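Reducing Disposable Cup Use in a Shared Student Kitchen
Final Project Report, Environmental Studies Practicum
Submitted by Obed Dramani
June 12, 2020

1. Background

The Bundidau residence hall has one shared kitchen on each floor. Until last fall, every kitchen was stocked with paper cups bought by the hall office from a supplier, Tondirus, in cartons of 800. Residents used these cups for coffee, tea, water and, in many cases, breakfast cereal. Used cups were placed in the general trash, as the plastic lining meant that they could not go into the paper recycling stream offered by the hall.

The present project examined whether residents of a single floor would change to reusable mugs if the mugs were easy to find, easy to wash and easy to put away. Earlier attempts in the hall had relied on posters. Interviews with residents suggested that most of them had read the posters and agreed with them, and had gone on using paper cups.

2. Method

The trial began in October and took place on the third floor, where 14 residents agreed to take part. Paper cup use was recorded for five weeks before any change was made. Cups were counted each evening by subtracting the number remaining in the dispenser from the number present the evening before. Cups taken by visitors could not be told apart from those taken by residents and were included in the total.

At the end of this first period the dispenser was moved from the counter to a closed cabinet. It was not removed. Reusable mugs were then collected by donation, chiefly from residents of the Bañez building who were clearing out their own cabinets. The mugs did not match, and no effort was made to find a matching set. Each mug was washed and checked for chips before it was put into use.

Storage received more attention than had been planned. Mugs kept in a cabinet were seldom used in the first days of the trial, and several residents stated that they did not know the mugs were there. Open storage was adopted from that point on.

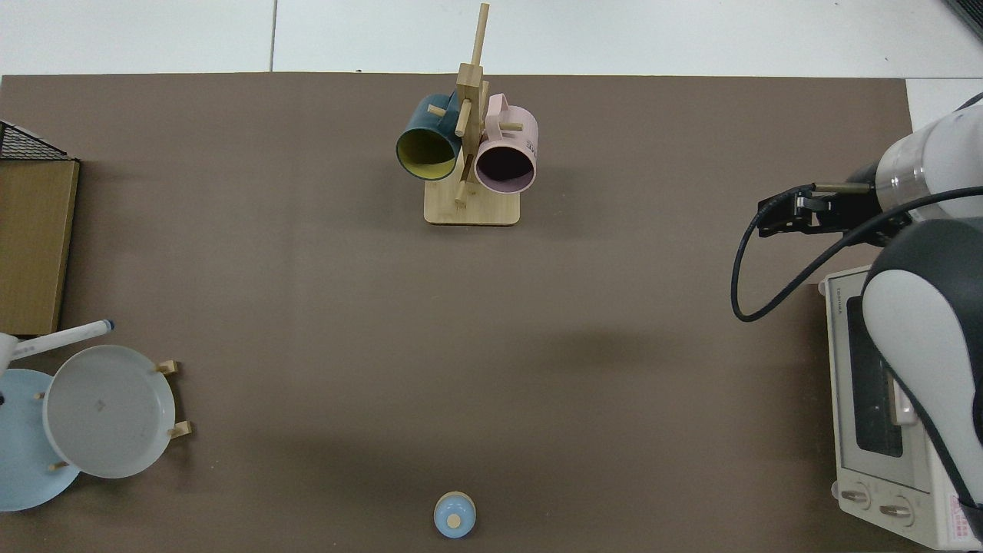 Washing was left to the individual user. A short notice beside the sink asked residents to wash a mug directly after use and to hang it up again. A dish brush and a bottle of soap were supplied from the project budget and replaced as needed. Residents who preferred to keep a personal mug in their room were free to do so, and these mugs were not tracked.

3. Results

During the five weeks before the change, residents and their visitors used 257 paper cups. Use in the following period of equal length was clearly lower, although the daily record has gaps. Two evenings were missed during midterm exams, and on one occasion the dispenser was refilled by the hall office before the evening count had been made. For this reason no exact figure is given for the second period.

Residents were also asked for written comments. Most described the change as minor. The most common complaint concerned unwashed mugs left in the sink over the weekend. One resident wrote that she now drank more tea than before – a result the project had not set out to measure. Another objected to the use of donated mugs on grounds of hygiene and continued to use paper cups throughout.

4. Discussion

The findings agree with the view that convenience has a stronger effect on daily habits than information does. The position of the dispenser and the position of the mugs were changed within a short time of each other, however, and the design does not allow the two effects to be separated. A future trial should change one of them at a time and should include a second floor for comparison.

The question of hot water use was raised by the course instructor and remains open. Washing one mug under a running tap may use a considerable amount of water, and the hall has no separate meter for its kitchens. An estimate based on tap flow was attempted but was set aside, as washing times varied too widely from person to person.

5. Recommendations

It is recommended that the hall office continue the trial on the third floor and extend it to one further floor. Paper cups should remain available on request for guests and events. The Trulletti Student Fund, which covered the cost of soap and brushes, has indicated that it will accept a renewed application from the hall. Responsibility for the kitchen sink on weekends should be settled with residents before any extension begins.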